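I called Radka Nedeljković expecting a pep talk about goals. She laughed at me! "I quit setting goals in February," she said. "I pick one dull thing and do it for 13 days." 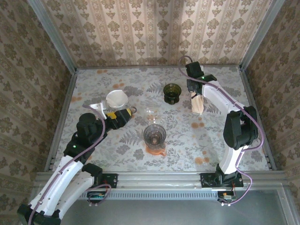
Hers was getting up at the first alarm — no snooze, no bargaining. She blew it on day eight and just started over.

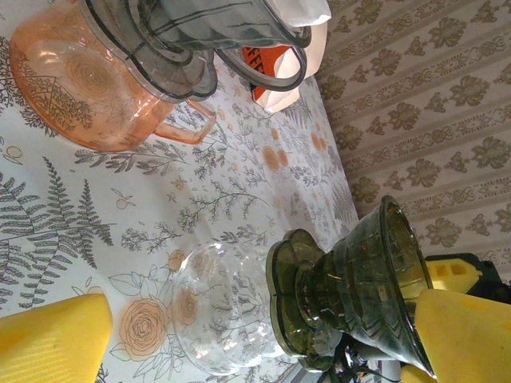 I asked what a person with no willpower should try. "Smaller," she said. "Fill a glass pitcher with water at night, so morning has one less decision in it." I've picked flossing, and I'm on day two.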